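Phelan Swap Shop Will Now Take Your Shirts by Weight

PHELAN -- The town's clothing swap is back in June, and this year it has a scale.

For most of its life the Phelan Swap ran on the honor system: bring a bag, take a bag. The trouble was in the word "bag." Last year one family arrived with a sandwich bag of baby socks and left with something closer to a mattress cover, and the letters page of the Hotilano was busy until fall.

Under the new rules, whatever you bring gets weighed at the door, and you may leave with the same weight in other people's clothes. Winter coats are expected to become very popular with people dropping things off and much less so with people going home.

"We looked at points, we looked at tokens, we looked at colored stickers," said Muireann Mac Giolla, who runs the swap out of the old Titham shoe store on Main Street. "A pound is a pound. I have already been asked if shoes count double."

They do not.

T-shirts remain the problem. Of the 2000 pieces left over last year, 76 came from the same Flarinitz fun run, an event that had 30 finishers. Mac Giolla is asking residents to lay their shirts out on the bed before packing them and to be strict about what anyone else might want. Bright colors go fast, she said. Shirts with a date on them do not.
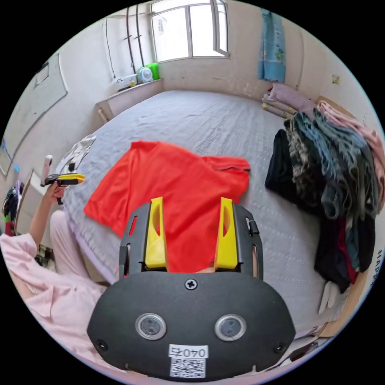
## What to bring, and what to keep

Clean clothes in any size are welcome, along with belts, scarves and bags. Underwear is not, and Mac Giolla would like it known that she has said so before. Anything missing a button should have the button pinned to it, if the button is still around.

Kwok-wai Ng will be back at the mending table with two sewing machines and a firm policy on zippers, which he will look at but will not promise to fix. Hems are free. Jeans take longer, and he asks that people not stand over him.

Doors open at 9 a.m., and weighing stops at noon. Leftover clothes go to the county textile bin, except for the fun run shirts -- Ng has offered to cut those up for rags.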